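Lindstead Office, Supplies and Desk Storage
Minutes, Wednesday, 2 p.m.

Item 1. Minutes of the July meeting. Agreed, one typo fixed.

Item 2. Desk organizers. Nattawut Thammasiri presented the black stacked organizer with the pink inside and the peach compartment tray, and asked for 50 of each for the Amville floor. Several members doubted that pens go back into anything once the first week is over. The chair asked what was wrong with the mugs. No answer was recorded.

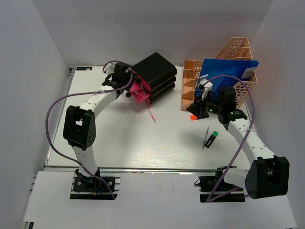 Thitima Thaweesak said the tray made more sense to her, as a person can see what is in it, and that anything with an opening at one end fills up with dead pens. Nattawut replied that dead pens are a separate problem. The meeting was not persuaded.

Decision: no bulk order. Two organizers and two trays to go on trial at Amville. Thitima to check the Wornora quote, which still lists delivery twice.

Item 3. Label tape. Held over again.

Closed 2:50 p.m.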